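Section 7: Setting Up the Drinks Point

This section covers the placing, stocking and first use of the Tranelari drinks point in a shared office. It assumes that the cabinet has been unpacked and that the Javholm shelf insert is still in its sleeve. Wall-mounted versions are covered in the separate mounting sheet.

7.1 Before you start

You will need:
- the cabinet, with its two doors fitted
- the Javholm shelf insert and four shelf pegs
- the drip mat
- the cup set
- a spirit level
- a soft cloth and mild dish soap

Caution: The cabinet is top-heavy until the lower shelf is loaded. Do not leave it standing with the doors open during assembly.

7.2 Placing the cabinet

1. Choose a level stretch of floor against a solid wall. Carpet tiles are acceptable. Loose rugs are not.
2. Leave a gap of 200 mm between the back panel and the wall if a kettle will be used on top.
3. Set the spirit level on the top panel, front to back and then side to side. Turn the feet by hand until the bubble is centered in both directions.
4. Open both doors fully. If either one swings shut on its own, repeat step 3.
5. Fit the shelf pegs at the second row of holes from the bottom. Slide in the insert with the raised lip facing the wall.

Note: The top panel stands 692 mm from the floor with the feet screwed fully in. If the cabinet is to line up with an existing desk, measure the desk first and raise the feet to suit. Do not raise the feet past the red mark on the thread.

7.3 Preparing the cups

Cups are packed upside down in card dividers. Lift each one straight up by the body. Pulling sideways on the rim against the divider can chip the glaze, and chips from unpacking are not covered under the replacement terms.

1. Wash all cups by hand before first use. The packing card leaves a fine dust on the inside.
2. Rinse in clean water and stand upside down on a folded cloth.
3. When dry, check each cup under ordinary room lighting. Turn it slowly and look for hairlines at the rim and at the foot.
4. Run a fingertip once around the rim. It should feel smooth all the way.
5. Set aside any cup that fails the check. Do not use it for hot drinks.

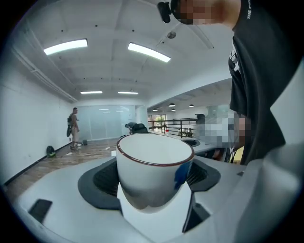 Storage on the shelf depends on the shape of the cup. Straight-sided mugs can stand edge to edge, and the shelf insert was first drawn up for these. Rounded cups that taper toward the base, such as the white one with the thin dark red rim, touch their neighbors higher up, so leave a finger's width between them at the widest point. Stand them upright in a single layer. Do not stack one inside another - the inner cup rests on the glaze of the outer one and the two can lock together. If two cups have locked, stand the lower one in warm water for a few minutes and lift gently. Never twist.

7.4 Loading the shelves

1. Place heavy items on the lower shelf first. Tea tins, sugar and spare filters belong here.
2. Place cups on the upper shelf, beginning at the back.
3. Keep the front strip of the upper shelf clear so that the doors close without contact.
4. Lay the drip mat on the top panel with the ribbed side up.
5. Close the doors and press once at the center. Both magnets should catch.

Caution: Never store cups on the top panel next to a kettle. A cup knocked against the kettle base may crack with no visible mark.

7.5 Daily use

Carry cups by the body or the handle, where there is one, and keep fingers off the rim. Put a cup down on its whole base. Setting it down at an angle puts the load on one side of the foot and is the usual cause of chips there.

Used cups go in the Jitadar tray. The tray fits under the drip mat overhang and lifts out to the front. Empty it at the end of the day. Tea left overnight stains unglazed areas, mainly the foot ring.

For tea stains on the inside, use a paste of baking soda and water on a soft cloth. Steel wool and scouring powder dull the glaze and must not be used on any glazed surface. Cups with a colored rim should be washed by hand unless the base is marked for the dishwasher.

7.6 Monthly check

1. Empty the upper shelf and wipe it down.
2. Check that the shelf pegs are fully seated.
3. Look over every cup as in 7.3, steps 3 and 4.
4. Re-level the cabinet if it has been moved.

Record damaged cups on the sheet inside the left door. Replacements are sold in packs of 2 through the Ng parts counter; quote the rim color, as plain and colored rims are packed separately.

Section prepared by Yen-ting Lo. Shelf drawings and peg positions checked by Kai-wen Au, January. Section 8 covers the optional water filter.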